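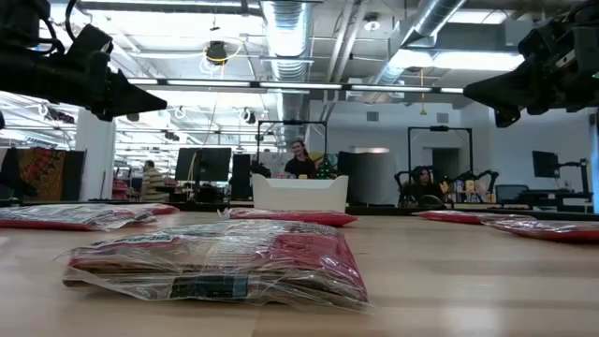
Red packages on the wooden table, with the white bin behind them.

The Seventh Package

By Aldana Salinas
November

My uncle's shop in Daza was sold in the spring, and by autumn the only thing left from it that I could touch was a carton of red packages, because the buyer did not want them. He wanted the shelves, the scale and the sign. He walked past the carton twice and the second time he pushed it to me with his shoe.

"These are not on the list," he said.

So I took them on the bus, and then on the other bus, and in the morning I brought them with me to Purside, where I had been working for five weeks.

Purside was one big room with many tables. People rented the tables or were paid to sit at them, and in the beginning I could not see who was which. I was paid. My work was to pack the orders for Zernmont, which sold food from far away to people who missed it. An order came on paper, I found the things, I laid them on the table, I compared them to the paper, and I put them in a bin. Then the bin went to the door. After some days the bin came back without the things, and I never learned where it had been.

I was good at this work. I say it because I was not good at many other things in that time. I spoke slowly, and when I had prepared my sentence the others were already laughing about something else. But the packages waited for me. I could lay them flat on the wood, with the labels up, and look at them as long as I liked.

On that morning the paper on top of the pile was order 544. It asked for seven packages from Fimel, the red kind, family size.

I read it again. Then I went to the shelf of Fimel, and the shelf had six.

You have to understand that an order could not leave with six. It was the first rule they taught me, before they showed me the toilet. If one thing was missing, the whole order had to wait, and the person who had paid for it had to wait too, and Zernmont sent a message with many polite words in it that made my supervisor close the door of her office. The next delivery from Fimel was in two weeks.

I carried the six to my table. They were slippery in their plastic and I had to hold the top one with my chin. I spread them out, and I put the bin at the far side of the table, as I always did, so my sleeve would not pull it down. And then I stood there and thought about the carton under my coat.

It was the same food. I knew it from the first day, when I saw the shelf and felt something hot behind my eyes, in front of all those people. My uncle sold Fimel for thirty years. He built a tower from it in the window every winter, and every winter I was allowed to put the last one on top, standing on the stool, while he held me by the belt of my coat. There was a yellow food on the front of the package. As a child I believed that someone at Fimel had cooked it one time, very well, and that all the other packages were only trying to be like it.

In my carton the date was still good. I had checked it on the bus, under the small light, package after package, with my finger under the numbers. The plastic was clean. A stranger could not tell mine from the six on the table.

I took one out and laid it with the others.

Now I could not say which one it was, if I closed my eyes and turned around. I did not close my eyes. I moved it a little to the left, then I moved two others, so that they would not be in a line. I don't know why I did this. Perhaps I wanted to see if I would lose it. I did not lose it. It was like when you look for your own mother in a crowd, all the other women in brown coats become suddenly not like her at all.

I started to think about who would open it. The paper had no name, only the number and a street in a city I had never seen. I imagined a man, then an old woman, then a family with a table too small for them. I imagined that they would eat my uncle's package first, or last, or that it would stay behind the others in the cupboard until somebody moved out. I could have put a note inside the bin. But what do you write? Good morning, this one is from the window.

And there was the question of money. Zernmont would be paid for seven and I would have given one. I was not rich enough to be generous with Zernmont. On the other hand, I could hardly ask for the price back, as I would have to explain the carton, and the bus, and probably also my uncle. He was not dead, by the way. He was living with my cousin and complained about her coffee. But when I told the story in my new language it always sounded as if he was dead, and people put their hand on my arm, and I did not know how to stop them.

I lifted the first package to put it into the bin. Then I put it down again.
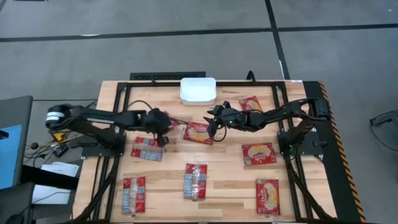

Uriel Fuentealba wanted to know if I was selling them or marrying them. He had his table behind mine and he had been watching, he told me, since before his tea, and by now the tea was finished.

"I am checking," I said.

He said that checking took him one minute and that he had seen people check a whole house faster than this. Then he came around and stood beside me, and for a while he was quiet. He was not often quiet. He looked at the packages and I waited for him to ask how there could be seven, because it was he who counted the shelves in the evening and wrote the numbers in the green book.

"Yesterday there were six," he said.

"Yes."

"Did the delivery come?"

"No."

He scratched his neck. I had a sentence ready, it was a good one, with the past in the right form, but it was a lie, and when I opened my mouth the other one came out, the one I had not prepared. I told him about the window and the stool. I told him about the buyer's shoe. I told it in the wrong order, so the bus came before the shop, and I said "belt" when he did not yet know there was a coat. He listened with his head down, like a person who is listening to a motor.

"And this uncle," he said, "he is dead?"

"He is very healthy! He lives with my cousin."

"Good," said Uriel, and he did not put his hand on my arm.

He asked which one it was. I said he should guess. He leaned over the table and took it seriously, more than I had expected. He looked for a long time at one near the middle, and then at one farther away, and he pointed at the wrong one, and I was proud, as if I had won something.

"Show me," he said.

I showed him. He nodded slowly and said that now, yes, he could see it, and I knew he could not.

After that he told me a thing about himself. When he was new at Purside he had packed an order with cups, and one of them was a cup like the one his wife drank from, blue with a thin line. It was only the same kind. But he had kept it back for a whole afternoon behind his radio. In the evening he put it into its box and sent it, and on his way home he bought another one, the same, for almost double the price, from a shop that was not Zernmont. His wife asked why they needed two, and he had said they were on sale.

"So what do I do?" I asked.

"What does the paper say?"

"Seven."

"Then it is seven." He picked up his empty glass. "Or you send seven, but not that one. You have more in the box?"

I had not thought about this. There were more in the carton, of course, and all of them were from the shop. I went to my coat and took out another package, and then one more, and laid them on the edge of the table. Uriel began to laugh. I think my face was very serious. With each of them it was the same problem. Each one had been in the window, or could have been.

"All right," he said, "all right, put them back before she comes out of the office."

I put the two back in the carton. I took the six from the shelf and laid them in the bin, and after them I took the seventh. The plastic was making its noise. I put it neither at the bottom nor on top, but somewhere in the middle, and I had to take out three again to do it. Then I signed the paper with my long name, which does not fit on the line.

Uriel had gone back to his table. In the evening I saw that he had written something in the green book next to Fimel. He had written a six and crossed it out, and then a seven, and crossed it out too, and at the end of the line stood only a zero and his initials.

I carried the bin to the door at half past four. The next paper was for tea and two kinds of sugar.

When I came home I called my cousin and asked to speak with my uncle. I told him that Fimel was still selling well here, that I had sent one away this same day. He asked for what price. I told him the price on the paper and he was silent, and then he said it so loud that I had to hold the telephone away from my ear, and I heard him repeat the number to my cousin in the kitchen, and then to somebody else, maybe the neighbor.

265 shares | 12 comments

Contact | Copyright Aldana Salinas, all rights reserved | Back to top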